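**Skosero handling rules - progress note to Jomberg, Mon 17 December**

We promised a code of practice for gripper work by the end of the year, and we have most of one. The draft stands at 11 rules, down from a first version that could have propped open a door.

Six are agreed and in daily use in the simulator. The one that caused the most argument is rule 4: no move near a table edge begins until the operator has stated, in writing, where the edge is. Drarkberg thought this beneath them, until we went through the logs. Of 2906 simulated runs, 1045 had no edge recorded at all.

Rule 7 (fingers open on approach, and a named person to say when they close) is settled in substance. The wording is still with Güneş, where wording goes to rest.

Outstanding:

- a stop rule that both sites read the same way
- one agreed meaning for "clear of the surface"
- sign-off on the training sheet, now due in March

Spending is within budget, chiefly as arguing is cheap. We ask for no change to the grant - only that the next review look at the rules before the slides.

The approach work under rules 4 and 7 is where the time is going at present.

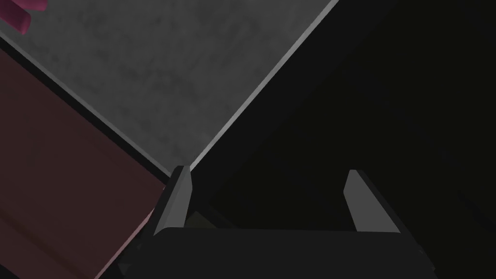

Josefien Van der Linden replied that rule 4 should also say who checks the written edge, as an operator marking their own homework was how the old rules had failed, and that she would take the slides last.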